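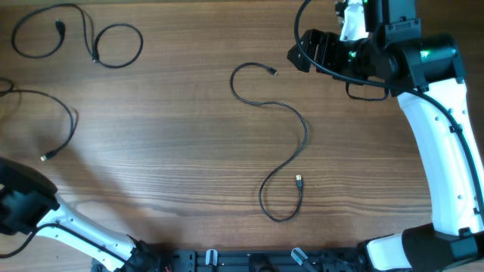
Black cables laid out on a wooden table.

About Trornora

Trornora collects, sorts and returns to use the cables and leads that schools and offices no longer need. The organization began with a single shelf and now handles up to 1000 items each month.

Every cable received is untangled, laid flat and checked at both connectors. Items that pass are coiled, tied and labeled by length and plug type. Those that fail are sent for materials recovery through our partner, Plernska.

Sorted cables are supplied in packs of 10 to schools and libraries. Requests are answered within seven working days. Donations are accepted at the Rind Street entrance until 2 p.m.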